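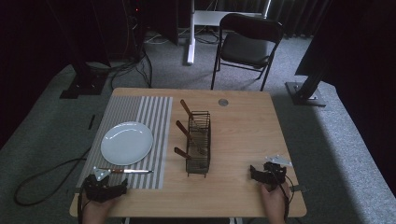
Figure 1. Place-setting task, station view: plate and knife on the striped placemat, remaining utensils in the wire caddy, both handheld grippers in use.

Progress report: Recording practice for handheld gripper demonstrations
Submitted to: Lina Srour, program manager, Clovard
Prepared by: Andor Gál, Milletti
Date: 15 May 2018

1. Scope of this report

This report covers work package 4, the written operating rules for tabletop demonstrations. It does not cover model training, which Kamonchanok Limsakul will report on separately in November.

2. Status

The rules are at draft 7. Drafts up to 5 were used only inside Milletti. Draft 6 went to Paisan for comment and came back with changes to the sections on cable routing and on rejected episodes. Both sets of changes have been accepted, except where noted in section 5.

The archive now holds 3585 episodes. Of these, 1172 were recorded under draft 6 or later and carry the full episode sheet. The older episodes stay in the archive under a separate label and are not mixed into deliveries unless the receiving team asks for them in writing.

3. Rules now in force

3.1 Start state. Each task has a start card listing the objects and where they belong. For place setting, the card gives the side of the table for the mat and the side for the caddy. Utensils go into the caddy with the handles up. Small differences in angle are allowed and wanted. A missing object is not, and the episode is not started.

3.2 Marker plates. The plate on each gripper is checked for play before a session and after any drop. If a plate has moved, calibration is repeated. Episodes recorded since the last good check are held for review.

3.3 Cables. Gripper cables leave the table at the sides and must have enough slack for the operator to reach the far edge. No cable may cross the placemat or the path between caddy and mat. Floor cables are kept clear of the operator's feet. The wording on floor cables is new in draft 7.

3.4 Contact. The operator touches task objects with the gripper jaws only. If a hand touches an object between start and stop, the episode is marked "assisted" -- it is kept, but it does not count toward the task total.

3.5 Stopping. A dropped utensil does not end an episode if it stays on the table and the operator can recover it. If it falls to the floor, the operator stops and resets to the start card. Restarting from the middle of a task is not permitted.

4. Review

Kamonchanok Saithong reviews episodes against the sheet. Lamduan Sitthichai takes a second look at anything held or disputed, and her decision is entered on the sheet with a reason code. The most common dispute concerns rule 3.4, specifically brief contact with the mat while straightening it. Draft 7 treats the mat as a task object. Earlier drafts did not say.

5. Open points

Paisan asked for a fixed rest position for both grippers at the end of each episode. We have not adopted this. Operators already pause at the front of the table, and a fixed position would add a motion to every recording that has nothing to do with the task. Paisan has agreed to leave the point open until the next review.

The episode sheet is still filled in by hand and copied into Wuvton afterward. Copying errors have been found in the task code field. A drop-down entry form has been requested, no delivery date yet.

6. Next period

- Issue draft 7 to all operators and withdraw paper copies of draft 6.
- Add start cards for the table-clearing tasks.
- Agree with Clovard on whether "assisted" episodes are to be delivered. A decision from your side is needed before the next transfer.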